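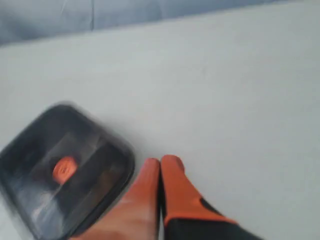
Slide 1: What are we paying for?

Good morning. Wait for people at the back to sit down. Skip the bio, Rosalind already did it.

Leave this one up for a minute. Black tray, one small orange-red disc in it, two orange fingers next to the tray. One piece. Ask the room how many of them have one piece in a tray at work. Then ask who has signed a quote on the strength of a picture like it. I have, which is why I'm giving this talk and Normand isn't.

Slide 2: The quote

Show the Londero quote first, with the total covered up. Arm, gripper, mounting plate, two days of setup. Read the lines out loud. Then ask what's missing. Somebody will say training. Somebody will say spare fingers. Let them go on, they usually get four or five.

My own list, if it's quiet: guarding, air if you need air, a table that doesn't wobble, lighting, the hours your best technician will spend on this when she should be on something else. That last one never shows up on anybody's spreadsheet, mine included.

Now uncover the total. Our real spend on the first cell came in 33 percent over. Pause there.

Slide 3: The rate

Jistik told us 225 parts an hour. I asked them on which parts. Ask that every time, and get the answer in writing, with the tray, the part and the surface it sits on. Small round things that lie flat in a shiny dark tray are a different job from whatever you ship. Maybe harder, maybe easier. I don't know and the sales engineer doesn't either until he has a bag of yours.

Send a bag. We sent 200 pieces to each vendor, taken off the line, scratched ones too. Van den Broek sent back a log with every miss in it. Jistik sent back a video. Guess which one I'd call again.

(If Normand is in the room he will object here. Give him one minute. He thinks the video was fine.)

Slide 4: Rent, buy or wait

I'm not against buying. We bought. But the payback chart in your handout assumes 1000 hours a year of useful running, and our cell hasn't had a year like that. Put your own number in the yellow box and see if you still like the answer.

Fodska rents by the month. It costs more on paper. You can also send it back, and I'd have paid for that option in August when the product changed and our fingers didn't fit the new part.

Slide 5: Before you sign

Acceptance test on your parts, your tray, your floor.
Last payment held until it passes.
Price of spare fingers fixed for two years.
Name of the person who picks up the phone.

Questions. Rosalind has the microphone. If they ask about grants, send them to her.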